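Unit 4: Writing Songs for Young Listeners

Reading for this unit: the course packet section on call and response, plus the two Lastura recordings on the listening list.

Songs for children under six tend to sit in a narrow range. A small child can usually match notes from about middle C up to the A above it, and many cannot hold a tune much beyond that. Writers who are used to adult singers often pitch a melody too low. Sing your draft without any instrument and mark the places where you have to reach.

Form matters as much as range. Most of the songs we looked at last unit use a verse of four short lines and a chorus that repeats one phrase. "Drovodora" is a good case. The title word comes back at the end of every line, so a child who knows nothing else can still join in. The verses change only one word each time – the animal – and the rest stays put.
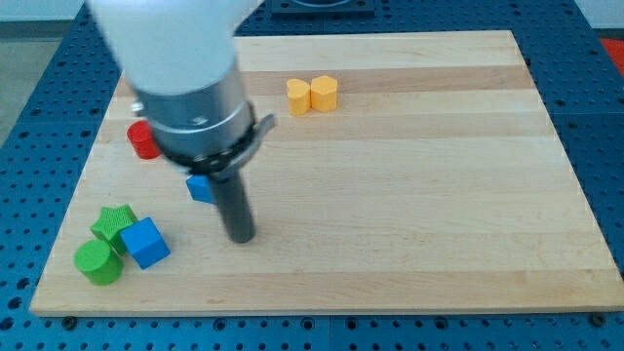

Tempo is the next thing to settle. Movement songs need a pulse the group can walk or clap to, and it has to stay steady through the verse. Lullabies are looser. Compare the two versions of "Sollatow" on the list: the first is in 3/4 with guitar, the second is in 4 with a full band. The words are the same, but the second no longer works as a song for bedtime.

A note on lyrics. Rhyme helps memory, but a forced rhyme makes a line hard to sing. Read the words aloud at the speed of the music. If the stress falls on the wrong syllable – "ba-NA-na" is fine, "ba-na-NA" is not – change the line.

Assignment, due at the end of February

Write one song of no more than 40 bars. Hand in a lead sheet with melody, chords and words, and a plain recording of voice with one instrument. Use a range of a sixth or less. Add a short paragraph naming the age group and where the song would be sung.

Next unit: arranging for a classroom band.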